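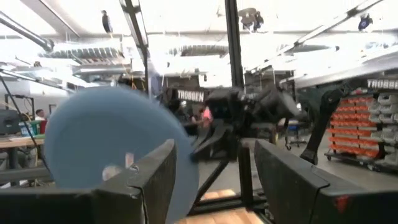

Grippers

Monday, 3 Feb 2025. Four days to pick one. Mwanaisha wrote the date on the top of the sheet and underlined it twice, then drew two columns. Hillunex. Hullusach. Nothing under either yet.

"Disc," said Kiprono.

"I know, disc."

"I'm just saying. Not blocks again."

Blocks told you nothing. Everybody's fingers could hold a block. The customer was Posbridge and Posbridge had plates, big ones, thin at the rim, and they wanted them lifted on edge and handed from one arm to the other without a chip. 1360 plates a shift. She had read that number out loud on the first day and Kiprono had laughed, then stopped.

She ran the Hillunex fingers first. They were the cheap ones. Wide, ugly, came in a bag with no manual, only a card that said Ok on it in green ink. Somebody's inspection mark. Kiprono had taped the card over his screen and wouldn't take it down.

"Closing," she said.

"Closing."

"Force?"

"Thirteen."

"Go up."

"You go up. You've got the pendant."

She did have the pendant. It was in her left hand. She'd been holding it so long she had stopped feeling it.

Up, then. The fingers came in on the rim and the disc shivered and settled. She counted under her breath the way her mother counted for bread. The arm lifted. The other arm swung over to meet it, too fast, she'd told him too fast, and she had her thumb on the stop before she'd thought about it.

Everything quit at once. Quiet. Just the fans.

"That was fine," said Kiprono.

"It was not fine."

"It was going to be fine."

She wrote it down. Hillunex, run one, stopped by operator. Then she crossed out operator and wrote me, and then that looked stupid so she left it.

They'd been friends for longer than they had been colleagues and it was getting hard to tell which one was tired. In October he'd had an offer from the Hullusach people. Good money, a desk by a window. He turned it down and never said why and she never asked. Now here were their fingers in a foam case on the bench, beautifully machined, and every time he looked at the case she looked at him.

Run two. Run three. The pad on the right finger was starting to go at the corner, little threads coming up. She pushed them flat with her thumbnail. They came back up.

"That's a fail," he said.

"It's cosmetic."

"Threads on a plate? At Posbridge?"

"It's holding though."

"You want it to be the cheap one."

She did want that. She hadn't known it showed.

Lunch was crackers. After lunch they did the handover slow, then less slow. Thirty-nine passes by the middle of the afternoon and her sheet was mostly numbers with one coffee ring. The disc went across, and came back, and went across. She started to hear a rythm in it. Close, lift, turn, wait. The wait was the part she liked. Two arms holding the same thing and neither one sure yet.

"You're smiling at it," said Kiprono.

"I'm checking the angle."

"Ok," he said, and tapped the card. 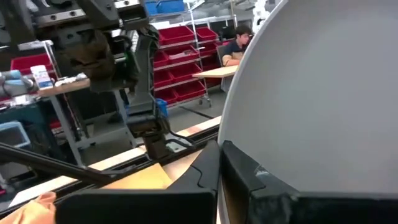

Hullusach

He changed the fingers himself. Wouldn't let her. Eight screws, and he laid them in a line on a paper towel, and it took him forever.

"They'd have given me a window," he said to the screws.

She waited. Close, lift, turn, wait.

"And I went and looked at it. The window. I went on a Saturday so I wouldn't run into anyone. It faced a wall, Mwana."

"That's why you said no?"

"No." He put in the last screw. "I'd have said no if it faced the sea. I just wanted to of seen it."

She didn't know what to do with that so she picked up the pendant.

The Hullusach fingers were quiet. Closed like a door in a rich person's house. First pass, clean. Second, clean. By the tenth she was a little in love with them and a little angry. At pass 61 the rim slid, nearly a finger's width, no warning, no sound at all, and the disc tipped and both of them lunged. Kiprono got a hand under it. She got a hand under his hand.

They stood there.

"Force reading?" she said finally.

"Normal. Says it's holding perfectly."

"It isn't holding anything."

"I know. We are."

He started to laugh and she could feel it through the disc. She still had the stop under her other thumb, pressed all the way in. The cheap pair sat in their bag on the bench, threads and all.

"Put them back on?" he said.

"Tomorrow."

"Posbridge will ask about the pad."

"So we change the pad. How much is a pad?"

He didn't know. Neither did she. He let go first, carefully, one finger at a time, and she took the weight.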